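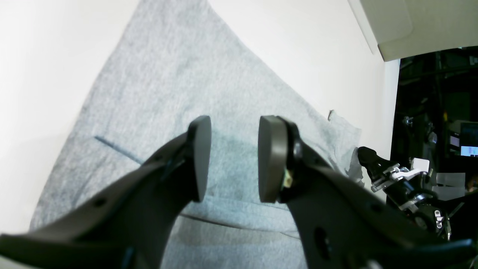

双腕衣類取扱キット「Griva」 受入時安全点検表(所見付)

対象品:双腕衣類取扱キット Griva(貸出評価機)
供給者:Canlow
点検実施:Skelham 繊維取扱評価室
点検日:2025年3月31日
管理番号:1538
点検区分:導入可否判断のための受入点検(初回)

判定記号
適:要求事項を満たす。
条件付:所見欄の処置を行うことにより使用を認める。
否:処置が完了し再点検を受けるまで使用を認めない。
対象外:本構成には該当しない。

1. 設置及び作業面

1-1 架台の固定ボルトに緩みがないこと。
判定:適
所見:全数に合いマークを記入した。次回点検ではマークのずれの有無を確認する。

1-2 作業面が水平で、布地の引掛りとなる段差又はばりがないこと。
判定:適
所見:白色天板の端面を手袋着用の手でなぞり、引掛りのないことを確認した。

1-3 作業面上方の構造物と腕の可動範囲との間に、50 mm以上の隙間が確保されていること。
判定:条件付
所見:供給者の標準プログラムの範囲では満足する。ただし、手動操作時にはこの隙間を下回る姿勢をとることができる。ソフトウェア上の上限高さを設定した上で使用すること。設定値は運転記録簿に転記する。

1-4 照明が作業に十分で、著しいまぶしさを生じないこと。
判定:適
所見:天板が白色のため、淡色の衣類では端部の輪郭が見分けにくい。安全上の支障はないが、評価試験の条件として照明の設定を記録しておくことが望ましい。

2. グリッパ(把持部)

2-1 指部本体に亀裂、欠け及び変形がないこと。
判定:適
所見:黒色の指部には大小の穴が設けられている。穴の縁は応力が集中しやすい箇所であるため、日常点検の対象に加える。

2-2 指先パッドが確実に取り付けられ、両パッドの対向面にずれがないこと。
判定:適
所見:開閉を15回繰り返した後も、ずれは認められなかった。パッド表面の摩耗限度が取扱説明書に記載されていない。供給者に文書での回答を求める。

2-3 指部に取り付けられた電子部品が、接触又は引掛りから保護されていること。
判定:条件付
所見:右指のパッド後方にある淡色の小部品には覆いがない。供給者の部品表では名称が確認できず、用途は照会中である。編地の糸が掛かるおそれがあるため、回答を得るまでの間、装飾糸又は房の付いた衣類は試験の対象としない。

2-4 停電又は非常停止の際に、把持力が危険側に変化しないこと。
判定:適
所見:非常停止時には指の位置が保持される。挟まれた場合の手動解放の手順は、取扱説明書第5章に記載がある。作業者全員に実地で確認させること。

3. 腕部及び双腕動作

3-1 関節部の外装に割れがなく、ねじの欠落がないこと。
判定:適
所見:露出したねじが複数箇所にある。着衣の袖口が掛かることのないよう、保守作業時は袖を絞った作業衣を着用する。

3-2 両腕が接近する動作において、相互干渉の防止機能が有効であること。
判定:条件付
所見:灰色の編地を平置きした状態で、両方のグリッパを布の近くまで寄せる動作について確認を行った。自動運転では規定の距離で停止した。遠隔操作モードでは防止機能が初期状態で無効とされており、操作者が画面上で有効にしなければならない。供給者に対し、初期値の変更を要請する。変更されるまでは、始業時の確認項目とする。

3-3 腕先端に取り付けられた金具、板材及び付属品に緩みがないこと。
判定:適
所見:銀色の金具類は締付けを確認した。点検工具は当室所有のものを使用した。

3-4 配線が可動部に挟まれず、曲げ半径が確保されていること。
判定:条件付
所見:手首を一方向に最大まで回した際、ケーブルに軽い張りが生じる。固定具の位置を一つ分手元側へ移すこと。移設後に再確認を行う。

4. 安全機能

4-1 非常停止押しボタンが操作者の手の届く位置にあり、正常に作動すること。
判定:適
所見:操作卓及び架台側面の双方で作動を確認した。

4-2 非常停止の解除のみによって運転が再開しないこと。
判定:適
所見:なし。

4-3 区画表示及び立入制限が明示されていること。
判定:否
所見:床面の区画表示が未施工である。仮設の柵では通路側からの接近を防ぐことができない。区画表示の施工及び柵の固定が完了するまで、自動運転を禁止する。電源を投入しての調整作業は、二名以上の立会いの下に限り認める。

4-4 レーザ機器の安全表示があること。
判定:対象外
所見:本構成にはレーザ機器を含まない。

5. 試料(衣類)の取扱い

5-1 試料に針、ピン、金属片その他の異物が残っていないこと。
判定:適
所見:検針器を通した試料のみを持ち込む運用とした。

5-2 タグ、ポケット及び縫い目の位置が試験記録に記載されていること。
判定:条件付
所見:記録様式に縫い目の欄がない。折り目と縫い目を取り違えて把持位置を教示するおそれがあるので、様式を改訂し、両者を区別して記入できるようにする。

5-3 布端のめくれ又はしわがある状態での動作が、供給者の使用条件に含まれていること。
判定:条件付
所見:仕様書には「平置きした衣類」とのみ記されており、端部がめくれた状態の扱いが明らかでない。当室の用途ではめくれは常に生じるため、使用条件の明文化を契約前の必須事項とする。

6. 文書及び供給者の支援体制

6-1 日本語の取扱説明書が添付されていること。
判定:適
所見:2月版を受領した。第3章の図番号に誤りが2箇所あり、供給者に通知済みである。

6-2 リスクアセスメントの結果が提供されていること。
判定:条件付
所見:単腕構成のものが提供された。双腕構成について追補を求める。

6-3 交換部品の供給期間及び納期が示されていること。
判定:適
所見:指先パッドは Górecki からの取寄せとなる。評価期間中の予備として一組を請求した。

総合判定:否(4-3の処置が完了するまで、自動運転を認めない)

処置の期限及び担当
4-3 区画表示及び柵の固定:設備担当。再点検を受けること。
1-3、3-4:当室にて自動運転の開始前までに処置する。
2-2、2-3、3-2、5-3、6-2:Canlow に文書で照会する。回答書は本点検表に添付する。
5-2:記録様式の改訂版を次回試験から使用する。

備考
本点検表は貸出評価機一式に対するものであり、同型の他号機には適用しない。構成の変更、指部の交換又は設置場所の移動を行ったときは、第1項から第4項までを改めて点検する。点検表の原本は評価室において保管し、写しを操作卓に備え付けるものとする。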